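# Mismatched plates for everyday use: yes or no?

**cherrycloth_kat**

OK so I finally pulled everything out of the top cupboard this morning to decide what stays, and I need outside opinions before I put it all back exactly how it was (again).

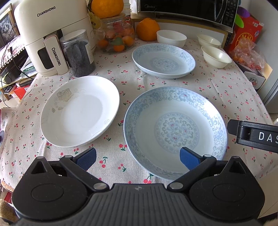
We moved into a smaller place in September and the kitchen has one decent cupboard. One! My grandmother's blue and white plates have been riding around in newspaper for three apartments and I am sick of saving them for best. The plan is to use them every day, mix in the white ones, and get rid of the boring set from Prololier that I bought when I got my first job. The big one with the peony-looking flowers and the little bits of pink is my favorite thing I own, pretty much.

My sister says mixed plates look like a yard sale. Thoughts?

**tin_lid_552**

Use them. I ate off plain beige for 11 years while the good stuff sat in a box at my mother's, and then the box got dropped on the stairs. Two saucers survived.

The white one with the grayish rose on the rim goes fine with the blue, by the way. I'd keep that one out front.

**parsnip_rd**

Going to be the grump. I'd use them for dinner, sure, but not for microwave leftovers every single day. Older patterned plates can get hot in weird spots, and if the pattern is on top of the glaze it wears off. Run a fingertip over it. If you can feel the edges of the flowers, I'd keep it out of the dishwasher too.

**cherrycloth_kat**

@parsnip_rd just felt the big one and it's smooth all over? Does that mean I'm safe?

@tin_lid_552 oh no, the stairs!! I'm so sorry. That settles it for me, kind of.

**parsnip_rd**

Smooth is a good sign for wear. Doesn't tell you a thing about lead if they're really old. Got a maker's mark on the back?

**cherrycloth_kat**

There's a stamp but it's so blurry I can get maybe two letters. Grandma always said they came from a shop called Antoniadis that closed before I was born, so no help there.

**ovenmitt_jo**

I think parsnip is being a bit much, people have been eating off their grandmother's plates forever. But if it worries you, hang the big one on the wall and eat off the others.

**parsnip_rd**

People did all sorts of things forever. A lab test on one plate isn't that hard to arrange. I paid $40 for mine, and then I quit thinking about it.

**ovenmitt_jo**

Fair enough, I'd still hang it.

Kat, separate question, where did you get the cherry tablecloth? I've been after one like that for my mother-in-law. Also love the oranges.

**cherrycloth_kat**

Clukari, the outlet one out past Ovlow! It was in the clearance bin and I grabbed it without even checking the size, which is so typical of me, lol.

**tin_lid_552**

What about the white bowls? Stack them on the plates or give them their own spot? I always put felt circles in between, you can cut them out of an old blanket.

**cherrycloth_kat**

Ooh, felt. I've got a hideous blanket that would be perfect. Bowls are going on the low shelf by the microwave, we use those constantly for soup.

Update for anyone who cares: Prololier set is in a box by the door, one blue plate is getting tested, and the rest wait till I hear back. My sister still votes yard sale.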